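Kasar Fitted and Flat Sheet Set, Printed Cotton

Item 338
In stock, ships from our Zollholm warehouse
Sizes: twin, full, queen

The Kasar set is an everyday bed set for kids' rooms, guest rooms and rentals. It comes with one fitted sheet, one flat sheet and 2 pillowcases. Twin sets have one pillowcase.

The fabric is plain woven cotton with the print on the outer face only. It feels a little stiff out of the package and softens after a few washes. The fitted sheet has elastic all the way around and takes a mattress up to 14 inches deep. If you use a thick topper, order the Major set instead — it is cut with deeper corners.

Colors and prints
Kasar comes in four printed grounds: turquoise, sand, coral and gray. Prints are placed by the roll, so the pattern will not line up the same way on every sheet. The Ava blanket and the Ava cushion covers are sold separately. Mustard and pale gray cushion covers are back in stock for the season.

Care
Machine wash warm with similar colors. Wash once before first use. Tumble dry low and take the set out while it is still slightly damp if you plan to iron it. No bleach. Expect some shrinkage in the first wash, which the cut allows for.

If you use the bed for laying out and folding laundry, keep new dark denim off the lighter grounds until it has been washed a few times.

Shipping and returns
Orders ship within two working days. Unwashed sets can be returned in the original bag within 27 days. Pillowcases from an opened set cannot be returned alone.

Price list updated 18 November 2023.

On the bed: printed turquoise sheet, mustard cushion, pale gray pillow 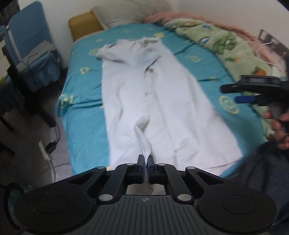 Customer comments

Marlene: Bought the queen in October and the corners stay put, even on our old mattress. I would like to be able to order extra pillowcases without buying a whole second set.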